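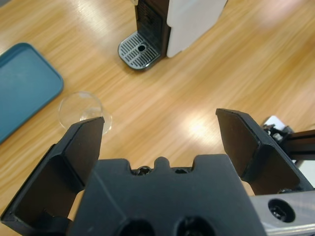
Cheng-en Man reckons the finger pads should be swapped every 30 cycles whether they look tired or not, and that I'm being stingy by waiting for a slip. Fair enough, he's cleaned up more broken glass than I have. I'm still going to try it my way through February and see, but I've put a proper tally sheet on the Addo cell so we'll both have something to point at.

Today's counter read 942 when I powered up. Full look-over on both arms before running any coffee. Wiped the pads with a barely damp cloth, went over the fastener heads with the hex key and found one on the right arm that took almost a quarter turn. A quarter turn! That might be the whole story behind the click we kept hearing on the close move. Put a paint mark across it so we can tell if it's walking again.

Next, re-zeroed the open position on both grippers. Left was opening a hair less than right, and I'd been blaming the glass pick on the wrist camera for two weeks (sorry, camera). New offset saved in the Almont profile, old one kept next to it with "_old" on the end. Please don't tidy it away yet. 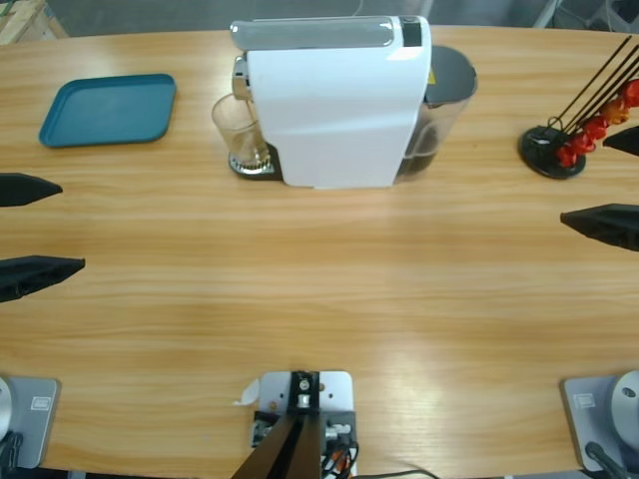
Home pose is the bit I'm happiest with. Both arms now stop with fingers apart and well out over the bare wood, so there's clear room to reach in and top up the water or change a glass by hand. The glass goes on the round drip tray under the chrome head, the teal tray stays over to the left of the machine, and the capsule column stays far right. If you move any of those, put them back before you press start, the pick points are taught and it won't go looking.

Cables: checked where they leave the bases, no rubbing that I could find. I'd like a softer clamp there one day. The ones from Trendum are nice but only come in a big bag, so maybe split it with the Adgate bench?

Still to do:
- regrease right wrist, grease is in the second drawer
- retest glass pick at the slow speed, then full
- print a fresh tally sheet

Really pleased with how the left side closes now, so smooth and such a nice colourless little hum!

2 comments Share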